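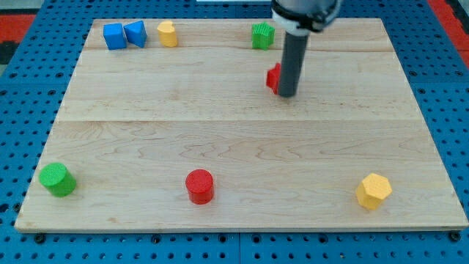
Thread on seasonal movement in edge-glued hardwood panels, mostly maple, with numbers from my own log. A glued panel behaves as one wide board in width and as several different boards in flatness. Each plank keeps the habits of the log it came from. Look at the seams in the maple above: the joints are faint, the grain is visibly wavy, and there are swirls and dark streaks in the lower half. Swirled grain means the fiber direction changes within a few inches, and so does the way the surface planes, sands and moves.

Basics first. Wood gains and loses water until it matches the air around it. Below fiber saturation it shrinks as it dries. Lengthwise the change is small enough to ignore in furniture. Across the grain it is not. Tangential movement (along the growth rings) is about double radial movement (across them) in hard maple.

So a flatsawn maple panel moves roughly twice as much in width as a quartersawn one of the same size. Most maple sold for panels is flatsawn or mixed. If you don't know what you have, read the end grain on each plank before glue-up and write it on the face in pencil. After glue-up it still works, it's just more annoying.

The log: 15 maple panels, each 800 mm wide, unfinished at the start, stored on edge in a rack with an air gap on both sides. Width taken at three marked stations with the same steel rule and a stop block. Air readings came from a Reneo logger on the middle shelf. 3,818 hours in total, starting in July and ending when the heating had been on for a good while.

Instrument notes. The Reneo stores temperature and relative humidity. I checked it against a salt slurry in a sealed jar at the start and again at the end. It drifted slightly high. I corrected for that in the spreadsheet and left the raw column in place.

Moisture content in the wood itself was measured with a Hamell pin meter, species setting on maple, pins parallel to the grain. Total of 1,116 readings. Pin meters are less reliable in very dry wood, so treat the low end of my data as a trend only.

What the width data show: every panel was widest in summer and narrowest at the end of the log. No surprises in direction. The spread between panels was larger than I expected. The two with mostly quartersawn planks moved least. The rest sat in a loose cluster with one outlier.

The outlier had a single plank with the pith side close to the face. It accounted for a lot of the cupping and some of the width change. I should have ripped that plank and used it for cauls.

Lag. The air in the shop changes in hours. The wood takes weeks. When the heating came on, the humidity graph fell off a step and the panels did nothing I could measure for days. Anyone who brings a panel indoors on Friday and fits it on Sunday is fitting it at the moisture content of wherever it used to be.

Flatness is the harder problem. Width change is predictable from species, cut and moisture. Cup depends on ring orientation, and on whether both faces see the same air. A flat panel left lying on a bench dries from the top and goes hollow on that face. Stand it on edge or put it on stickers.

Alternating the rings: the old rule is to flip every other plank so the cups cancel. It gives you a panel with small ripples in place of one long curve. Ripples are easier to hold down with screws from below. One long curve is easier to pull flat with a couple of battens. I've built both and I now pick the better face of each plank and let the rings fall where they fall.

Grain direction matters more to me at the planing stage. If adjacent planks run opposite ways, one of them tears out at every pass. With swirled figure there is no right direction at all. Card scraper, or a high cutting angle, or sand it and accept the dust.

Glue lines. Yellow PVA, clamped, left overnight, no failures in any of the panels. A few joints could be felt with a fingernail by the end of the log. Two causes: glue creep, and planks on either side of the joint shrinking in thickness by different amounts. The second is more common than people think. A flatsawn plank next to a quartersawn one will show a step sooner or later.

Also: don't sand a panel the day after glue-up. The wood next to the joint is swollen from the water in the glue. Sand it flush while it's swollen and it dries to a shallow trough along every seam. Under gloss varnish you'll see all of them.

Finish slows the exchange and does not stop it. I coated five of the panels halfway through with Tatura hardwax oil, both faces and all edges. Their curve is smoother than the others and arrives at nearly the same place. Film finishes slow it more. Finish one face only and you have made a slow cupping machine.

End grain takes up and gives off moisture much faster than face grain. If you finish nothing else, seal the ends. Most of my end checks were within an inch of an unsealed end.

Fastening. Fix the panel firmly at one line, usually the center or the front edge, and let everything else slide. Slotted holes, buttons in a groove, or figure-eight clips. Buttons need clearance in both directions: a top fitted in winter will grow, a top fitted in summer will shrink. Slots should be longer than the arithmetic says.

Breadboard ends: glue the middle few inches, peg the rest through slots. The ends will stand proud in winter and sit shy in summer. They are flush for a short time twice a year.

Correction, added Monday, January 4, 2021: I first gave the log start as the day the panels were glued. It was the day they went into the rack, two weeks after glue-up. The chart labels are fixed. Thanks to Pan for catching it.

Open items. I have no data on roasted maple, which is supposed to move less. I have no good data on soft maple either; the coefficients are lower in the tables, and I only have one panel of it. If you've logged either one over a full heating season, send me the raw file with the instrument named and I'll plot it on the same axes.

Spreadsheet is on my page under Panels. Columns are labeled. Units are millimeters except the moisture columns, which are percent.

– Nele Van Damme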